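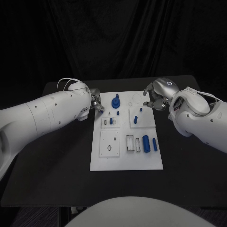 Enda Costello told me I'd be bored by lunch. The learning part is all computers, Enda said, and the part where people come in is mostly the same thing over and over until your shoulders give out, so was I sure I wanted two whole days of it?

I was sure! I'd been reading about robots that learn from examples for a year, and I had never once seen where the examples come from. So in March 2023 I drove out to Foley, past the feed store and the tire place, to a long low building where a company called Torkoso teaches a pair of robot arms to put things where they go.

Pegs, mostly. Gears, rods, cylinders, little clear holders. The whole business happens on a white board about the size of a serving tray (my guess, I didn't measure), set on a black table with a black curtain behind it, and most of the loose pieces are a blue I now see when I close my eyes. The hands have fingers, which I hadn't expected. I'd pictured pincers, like the prize machine at the bowling alley.

You drive the thing yourself. That's the part I keep telling people about at dinner. You put on a headset and a pair of gloves, and when you reach, the robot reaches. Every joint, every little wobble gets recorded along with what the cameras see, and one run from start to finish is called an episode. The system they're training, which goes by Zemska, gets fed those episodes and has to work out what they have in common.

My first episode was terrible. I knocked over the peg I was going for, chased it across the board, and finally pinned it against the edge of a plate like a man trying to catch a cricket. I said sorry out loud, to the robot. Enda marked it down as a fail and saved it anyway, in its own folder, where it joined 378 others from the month. Some get used later for teaching the system what a mess looks like. Mine should be useful for years.

By the afternoon I'd gotten the hang of it, more or less. You have to slow down, but if you slow down too much the robot learns to dither, and there's a setting for trimming the dead time that everybody argues about. You also have to quit being clever. I found a nice way of nudging a short cylinder upright with one fingertip, was very pleased with myself, and got asked to stop, seeing as it worked for me about one time in four. Then the layout gets changed. Pieces move, the board gets turned a little, somebody dims the lights, and off you go again.

The good episodes stood at 1209 when I got there. When I left the next evening the counter on the wall said 2943, which sounds heroic until I tell you the crew at the Kitcombe site had sent theirs over in the middle of the night and they all landed at once. My own share was small. I'd rather not print it.

I asked to see Zemska try it alone, and they let me. The arms went out, stopped, seemed to think about it, and then one hand lowered a peg into its hole so gently that I grabbed Enda's sleeve. The next peg missed by a hair and the hand kept pushing at the plate for what felt like a week. I knew that push. I'd done that exact push before lunch the day before, though I was assured my episodes weren't in there yet.

My shoulders hurt until the weekend. I've been invited back in November, when they start on cables, and Enda says cables are worse.

Home > Features > Work and Machines

Search stories Enter a keyword Go

3 comments

gluepot_annie
I did this kind of work for six months. The gloves get so sweaty! Bring liners.

R. in Ohio
Would have liked more on how they decide what counts as a fail. Is dropping a piece and picking it back up a fail?

marlow77
@R. in Ohio where I work a drop is fine if you recover without help. Depends who's checking that day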